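# Clikex (software de control)

**Clikex** es un entorno de software para el control, la percepción y la planificación de tareas en robots manipuladores de dos brazos, orientado al trabajo en interiores domésticos. Lo desarrolla la empresa Gwilliam y se distribuye en dos ediciones, Emdale y Sallby, que comparten el mismo núcleo. Sus aplicaciones habituales son la recogida de objetos pequeños, el orden de superficies y el depósito de residuos en una papelera.
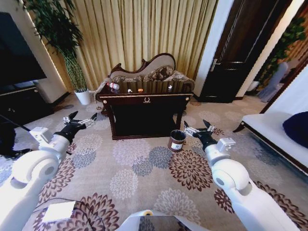 ## Arquitectura

Clikex está organizado en 9 módulos que se comunican mediante un bus de mensajes con marcas de tiempo. El núcleo reúne los módulos de control articular, percepción, planificación y supervisión; los cinco restantes se ocupan de la calibración, el registro de datos, la simulación, la teleoperación y la interfaz de usuario. Cada módulo se ejecuta como proceso independiente y puede reiniciarse por separado, salvo el de control, cuya parada detiene ambos brazos.

La configuración se guarda en archivos de texto. Un archivo principal describe la geometría del robot (longitud de los segmentos, límites articulares, posición de las cámaras) y otro define las tareas disponibles.

## Percepción

El módulo de percepción recibe la señal de la cámara de cabeza y produce una lista de objetos con su posición estimada, su orientación y un valor de confianza. En una sala de estar, el sistema debe separar los objetos manipulables, como una botella de plástico transparente tumbada sobre una consola, del mobiliario y los textiles.

Tres tipos de superficie reciben un tratamiento específico:

- **Materiales transparentes.** La estimación de profundidad suele fallar en el plástico claro. Clikex se apoya en las zonas opacas del objeto, por ejemplo una etiqueta de color, y completa el volumen a partir de un modelo de forma.
- **Tableros brillantes.** Los reflejos pueden generar detecciones falsas. Se descartan las que quedan por debajo del plano de apoyo calculado.
- **Alfombras estampadas.** Los motivos grandes y de bordes marcados se confunden con objetos planos. El filtro de suelo exige una altura mínima, ajustable por el usuario.

Los brazos propios se eliminan de la imagen mediante una máscara calculada con las posiciones articulares. Si la calibración entre cámara y brazos se ha desviado, la máscara deja restos en los contornos, que el supervisor notifica como aviso.

## Planificación

La planificación se divide en dos niveles. El superior descompone una orden en acciones elementales: aproximarse, agarrar, elevar, trasladar y soltar. También decide qué brazo ejecuta cada una, según la distancia al objeto y la posición del destino. Una papelera colocada junto a la pata derecha de una mesa, vista desde el robot, se asigna en principio al brazo derecho; los objetos del extremo izquierdo pueden requerir un desplazamiento de la base o un paso de una mano a la otra.

El nivel inferior calcula las trayectorias por muestreo. La edición Emdale limita la búsqueda a 1.000 muestras por movimiento y la edición Sallby la amplía a 2.000. Agotado el límite sin encontrar un camino libre de colisiones, la acción se devuelve al nivel superior, que prueba otro agarre o el otro brazo.

Los bordes curvos, las molduras y las patas torneadas se aproximan mediante envolventes convexas. El método es rápido, aunque reduce el espacio disponible bajo los muebles y obliga en ocasiones a desactivar la envolvente de una pieza concreta.

## Control

El control articular combina seguimiento de posición y limitación de par. Durante el cierre de la mano, cada dedo avanza hasta detectar resistencia y mantiene después una fuerza constante. Los valores iniciales dependen de la clase del objeto.

## Herramientas

El paquete incluye un visor de registros, un editor de tareas y una biblioteca de 29 comportamientos predefinidos. El visor reproduce las señales de los brazos de forma sincronizada con el vídeo y permite comparar la trayectoria planificada con la ejecutada.

## Limitaciones

Clikex no planifica sobre objetos deformables, por lo que cojines y telas se tratan como obstáculos fijos. Tampoco modela cables sueltos en el suelo, que deben marcarse a mano como zona excluida. Las puertas abiertas y los pasos a otras habitaciones se interpretan como espacio desconocido hasta que la cámara los recorre.

## Véase también

- Cinemática inversa
- Planificación de movimiento
- Manipulación bimanual
- Calibración mano-ojo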